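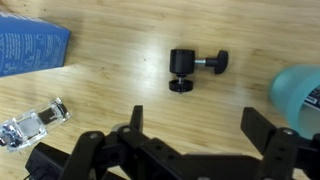

Kender wrist camera mount kit: a long look after four months of use

Rating: 2 out of 5

I bought the Kender mount in August, when I was still convinced that the arm on my bench would be sorting my screws by the autumn. It isn't. Some of that is my fault and some of it is the arm's, but a fair share belongs to a small black lump with a thumb knob that cost more than it should have.

For anyone who hasn't been following the build: it's a hobby arm, mostly printed, with a bought two-finger gripper on the end. Madhu Upadhyay and I put it together over last winter at the Flositz workshop, and it has lived at my house since the spring. The idea was to put a small camera near the wrist so it could find a part on the table by itself. I had a perfectly ugly bracket made from bent aluminium strip doing that job. Then I read the Kender page, which promised "repeatable positioning without tools", and I fell for it.

What the kit is

A cylinder, a threaded screw with a winged knob on the end, and a stem with a black disc that does up against whatever you fix it to. There's a sheet of instructions in very small type. You set the angle, do up the knob, spin the disc down and you're finished. If you have ever owned a cheap tripod you already know how all of this works, and you probably know what's coming next.

Fitting it

Easy enough, I'll give them that. The thread was clean, the disc went on straight first time and the knob is a good shape for cold fingers, which matters in my garage. I had it on the arm before my tea went cold. The instructions tell you to fit the stem first and then set the angle, and you should ignore this and do it the other way round, as there's no room to turn the knob once the gripper linkage is folded up behind it.

Does it hold?

For a while. This is where I started getting cross. A wrist mount on an arm like mine has a hard life. Every time the gripper opens or shuts there's a small knock, and every time the elbow changes direction there's a bigger one. By the end of an evening the camera had drooped. You couldn't see it by eye, but the software could, and the fingers started closing beside things.

Eyerusalem Araya, who knows far more about this than I do, suggested I stop moaning and measure it. So I wrote a loop that picked up the same block, put it down in the same place and logged where the camera thought the block was. I set it going and left it. It got through 2,965 cycles over several evenings before I lost interest. With the knob done up as tight as I could manage by hand, the view had wandered by nearly 3 mm at the far side of the table after the first 300. After that it settled a bit, then slipped again in one go while I was out of the room.

Three millimetres is nothing if you're filming your holidays. If you want to pick up an M4 nut it's the difference between a nut and a mouthful of table.

I ran the same loop with the old aluminium bracket, for fewer cycles I admit, and couldn't find any drift worth writing down. Two bolts through a flat bit of metal. It has no adjustment at all, and I suspect that's why.

Things I tried

Thread-lock on the screw. Helped, but then it's no longer a mount you can adjust without tools, so what did I pay for?

A rubber washer under the disc. Made it worse. The camera wobbled after every move and I had to put a pause in the code.

Lock washer under the disc. The best of the lot, and I left it in. It cost pennies and ought to have been in the packet.

Madhu's view is that I'm being unfair, and that no friction joint of this size will stand up to being shaken all evening. He may be right. But the page sells it for robot wrists, in those words, and I don't think it's rude to test it on one.

The alternatives

I borrowed an Eltemero clamp from the workshop for a weekend. It's heavier and uglier and needs a hex key, and it stayed where I put it. The weight does show, though – my wrist motor got noticeably warmer, and I wouldn't leave it on for long sessions. The Kushwaha printed bracket is a free download and comes in fixed angles. I've printed one and haven't fitted it yet, so no opinion.

Who might like it

If your camera sits on a post beside the table and never moves, the Kender is fine. It's neat, it's light, and changing the angle takes a moment. I may well use mine that way, looking down at the bench while the aluminium strip goes back on the wrist.

I wrote to Kender asking whether they'd tested it on a moving arm. The reply said my feedback was valued and offered me a discount on a second one.

Updated Wednesday, December 18, 2024: added the lock washer result. Rating unchanged.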